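Drawers, of all things

My sister-in-law asked me over lunch on Friday whether she should hold off buying a new dishwasher, on the grounds that a robot would be along shortly to do the washing up and everything else besides. I laughed, and then I went quiet, because it's a fair question and I've been chewing on it ever since (I missed pudding, more or less).

My short answer was buy the dishwasher. The long one took up most of the washing up, which we did by hand.

What I tried to tell her is that the chores we never think about are the hard ones. Take opening a drawer. I do it half asleep, looking for a teaspoon, with the kettle already going. My hand knows when the thing is sticking and gives it a little wiggle, and if it's our awful second drawer down, the one with the potato masher in it, my hip joins in as well! A machine has to find the handle, get its fingers round it, pull in a straight line and notice if the whole cupboard is coming along for the ride. Then somebody moves the cupboard, and off it goes again from the beginning.

I do think it's coming, mind you. Seven years ago I'd have said never, and now I'd say my knees will probably give out first but it'll be close. Folding towels, perhaps, or putting the shopping away if you always buy the same shopping. I'd pay good money for one that could change a duvet cover, and I'd let it take all morning over it.

Anyway, she's ordered the dishwasher. It comes in two weeks and they're taking the old one away, so that's one chore sorted by a nice man with a van.

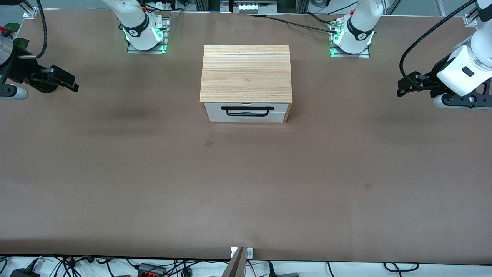
Two arms, one small wooden box and a drawer with a good big handle.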